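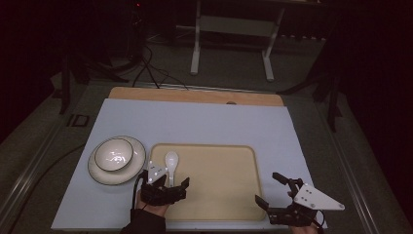
Bhutto

Setting a Breakfast Tray for One

A tray set the same way every time is easier to carry and easier to clear. You need a tray with a raised rim, a spoon, a cup or a small bowl, and a plate or saucer to go under it. I use a plain beige tray with rounded corners.

1. Put the tray on a flat surface with one long side facing you. Leave room on the left for the plate.

2. Wipe the tray and dry it. Crumbs collect along the inside of the rim.

3. Set the plate down beside the tray and center the cup or bowl on it. Keep it off the tray until you are ready to carry.

4. Lay the spoon in the tray near the left edge, handle toward you. Straighten it last, as it tends to slide when the tray is moved.
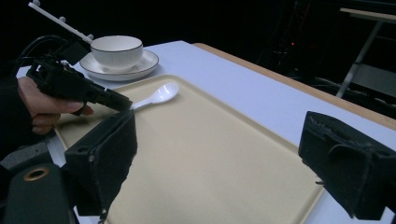

White spoon on the tray, with the fluted cup on its saucer just past the rim.

5. Fold a napkin in half and put it on the right side. Paper is fine.

6. Fill the cup no higher than 2 finger widths below the rim. Move it onto the tray with its saucer, toward the middle, and lift with both hands.

If the spoon rattles on the way, put the napkin under it. For soup, use a bowl on a plate and a larger spoon. The steps are otherwise the same.

Last updated Mar 31, 2024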